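La fruta de la oficina sube de precio y baja de categoría

Los empleados de Hostureo se enteraron el viernes, por un correo enviado a las cuatro de la tarde, de que la fruta gratuita de la cocina deja de ser gratuita. A partir de abril costará 50 céntimos la pieza, sin distinción entre una mandarina y un mango, lo que ya ha generado las primeras tesis económicas junto a la cafetera. 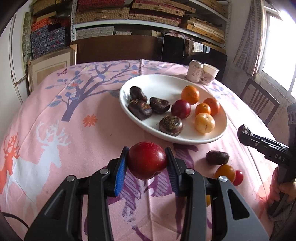 La empresa, dedicada al alquiler de salas de reuniones, atribuye el cambio al nuevo contrato con la distribuidora Stekora, que sustituye a Molefe tras 11 años de cajas puntuales y plátanos algo verdes. El comunicado habla de «corresponsabilidad nutricional», expresión que la plantilla ha recibido con el entusiasmo habitual.

Según una encuesta interna, 61 trabajadores prefieren pagar antes que quedarse sin nada. Otros 4 piden que vuelvan las galletas – retiradas hace dos inviernos en nombre de la salud – y prometen no molestar más si se les concede.

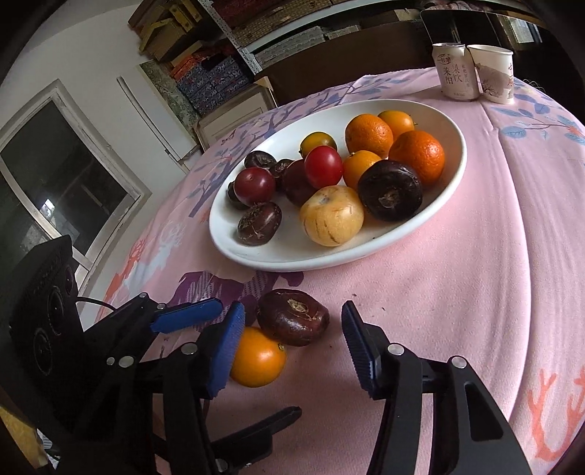
Redacción Jaltwood

El pago se hará mediante una hucha, sin vigilancia y con ranura generosa. La dirección confía en la honradez de la plantilla, aunque ha pedido que no se dejen botones ni fichas de carrito del supermercado. Stekora servirá los lunes y los jueves. Para los que comen de táper y traen la manzana de casa, la medida no supone cambio alguno, salvo que ahora tendrán que explicar de dónde la han sacado.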